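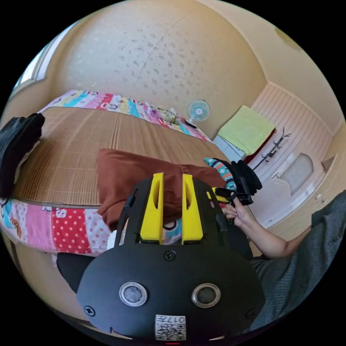

Issue 5, page 37

Introducing Hand-Held Grippers to a Housekeeping Team

This procedure is issued to shift leads at Grokell guest residences. It covers the first month in which room attendants use hand-held grippers to record bed-making tasks for the automation program. It should be read together with the site's existing room standards, which remain in force.

Purpose of the work

Attendants carry out ordinary steps, such as moving a pillow on a sleeping mat, while holding a gripper in place of using the bare hand. The recordings are later used to train equipment that will take over part of the linen work. The attendant's skill is the source of the material, and the schedule must treat recording as skilled work.

Before the shift

1. Confirm that each attendant has read and signed the consent sheet. Participation is voluntary, and an attendant who declines keeps the same hours and rooms.

2. Assign rooms that are between guests. Recording is not permitted in an occupied room or in any room where a guest has left belongings.

3. Enter the label code of every gripper in the Gistatico log, next to the initials of the person using it. A unit marked 017F, for instance, is entered exactly as printed, with the zero.

4. Reduce the room quota for the shift. A recorded room takes longer than a standard one, and the difference must not be made up from breaks.

During the shift

5. Clear the route along the bed. Move chairs back far enough for the attendant to turn without twisting at the waist.

6. Begin with pillows. They are light, they forgive a poor grip, and they let the attendant learn how far the fingers close. Proceed to towels, and leave quilts until the second week.

7. Work at a natural pace. Slow, careful movements made for the benefit of the recording are of little use and tire the wrist.

8. Change tasks after 2 sets. Any soreness in the thumb or forearm is reported to the shift lead the same day – the session ends at that point and the remaining time is paid.

9. Do not delete failed attempts. A dropped pillow is kept and marked as dropped. Such entries may not be used in an attendant's performance review.

After the shift

10. Wipe down the grippers, return them to the charging shelf, and close the log. Liên Hoàng collects the entries and forwards them to Prultus.

Changes to duties

The program is expected to record almost 2,000 tasks before any equipment is placed on a floor. Until then, staffing levels and job titles stay as they are. Attendants who complete the first month may apply for the post of recording lead, which carries a higher rate and includes the training of new colleagues.

Questions about duties or pay should be addressed to Amber Haworth. Questions about wrist strain or adapted work go to Réjean Lapointe, who can also approve a transfer out of the program without notice. A large-print copy of this procedure is available from the linen office.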